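Planner replans every cycle when wrist camera is enabled, plate-to-rack task

Posted in Motion Planning by chiu_cell2
May 26, 2021

Two-arm cell, plates into a wooden dish rack. The Evik planner takes its collision scene from Jamby, which fuses the head camera with both wrist cameras. With head only, a plan is produced and executed. With the wrist streams added, the planner drops its path and replans every cycle, and the arm stutters near the rack. The log repeats "start state in collision, link: finger_pad". Wrist view near the rack: 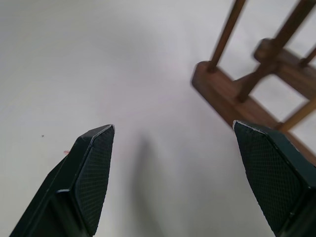 Does the self-filter in Jamby apply to wrist cameras by default?

It applies only to cameras listed under filter_sources, and a fresh config lists the head camera alone.

I found that line in the docs after posting. I added both wrist cameras and the collision message is gone, but replanning still happens on some approaches. Timeout is 800 ms, planning takes 700 ms.

famov_user
Two separate things. First, check the padding on the finger links. The default is 2 mm, too small for a textured pad seen at close range. Depth noise leaves stray voxels just outside the mesh, and the planner treats them as an obstacle attached to nothing. I run 17 mm on the fingers and leave the rest of the arm alone.

Second, compare timestamps. If the wrist stream is stamped on arrival instead of at capture, the cloud gets placed using the wrong arm pose. Thin dowels then smear into a wall while the arm moves. Set stamp_source to capture and rebuild the map from empty. Old voxels don't clear themselves after a config change.

Also, once the plate is gripped it has to be attached to the gripper link in the planning scene. Otherwise it stays a world object and the arm holding it is in collision by definition. 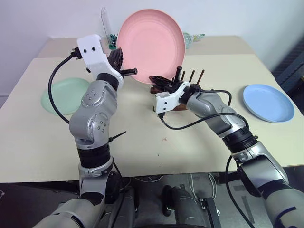
Pink plate upright at the left gripper, rack in front of it.

evik_nightly
Same problem here in March, went away after an update. Try the latest build.

planning_bench
Updating won't change your config file, so do the padding and timestamps first. With 700 ms of planning against an 800 ms timeout you have very little margin. Freeze the map when planning starts and release it once the path is accepted.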